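Matlala Support / Parish and Diocese Edition / Calendar and Publishing
Ticket: Fixed feasts show 13 days early on the public site after import
Status: Resolved, pending confirmation
Priority: Normal
Reported by: diocesan office, Astthorpe
Product: Matlala Calendar, with Durkirero import module

Problem as reported

The diocese publishes one service calendar for its parishes. Most of them keep the Julian reckoning for fixed feasts; a smaller group was allowed to move to the revised calendar. Since the March update, fixed feasts for the Julian parishes appear on the public site on the civil date of the revised calendar. Nativity is listed on December 25 for every parish. Pascha and the movable feasts are correct everywhere.

The office asked for priority handling. The calendar question is a sensitive one in the diocese, and several parish councils took the listing for a decision by the bishop.

Environment

54 parishes in one diocesan tree. 47 set to Julian, the rest set to Revised. Hosted site, Hurnska theme, default language English with Church Slavonic titles on.

Log

09:10. Confirmed on the public site. The admin view shows the correct dates for the same entries. The stored data is probably fine.

09:35. Cleared page cache for one Julian parish. No change.

09:50. Cleared theme cache. No change.

10:20. Exported the feast table. Each fixed feast has a base date and a reckoning flag. The flag is set to "inherit" on all fixed feasts. Before the update, it was set per parish.

10:40. The release notes for the Durkirero module say that "inherit" now resolves to the diocesan record first and the parish record second. The old order was the reverse. The diocesan record here has no reckoning set. A blank value falls back to Revised.

11:05. Asked the office whether the diocesan record had been left blank on purpose. Reply: yes, the diocesan council voted not to name a default until the synod rules on the matter. They do not want "Julian" entered at the top level even as a workaround, as the field prints in the footer of the annual report.

11:30. Tested on a staging copy. Setting the flag to "parish" on the feast table gives correct dates for both groups. The diocesan record stays blank.

13:15. Staging copy checked against the printed calendar. Nativity, Theophany and Dormition correct for one Julian parish and one Revised parish. The fasts tied to fixed dates also moved back to where they belong.

13:40. Applied to live. Rebuild reached 100 percent with 2 warnings. Both warnings concern patronal feasts that had been entered by hand as plain events, with no base date. The rebuild skips these.

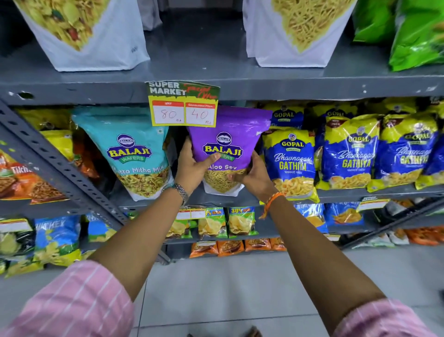
14:05. The two patronal feasts were re-entered as fixed feasts with a base date. Warnings gone on the next rebuild. The old plain events were unpublished and kept in the archive.

14:20. Subscribed calendars on phones may hold the wrong dates until their next refresh. There is no way to force this from the server. Sent the office a short text they can pass to the parishes.

Cause

Changed lookup order for "inherit" in the import module, combined with a blank reckoning on the diocesan record.

Fix

Feasts > Table > Select all fixed > Reckoning source > Parish. Save, then rebuild the public calendar. Movable feasts do not need to be touched.

Open items

Request filed with the Durkirero developers: a blank diocesan value should fall through to the parish record and should not resolve to Revised.

Request filed for a setting to hide the reckoning field in the report footer.

Do not run "Reset feast table to defaults" on this site. It sets the flag back to "inherit" and the fault will return.

Waiting for the Astthorpe office to confirm the listings for all parishes. Ticket stays open until then.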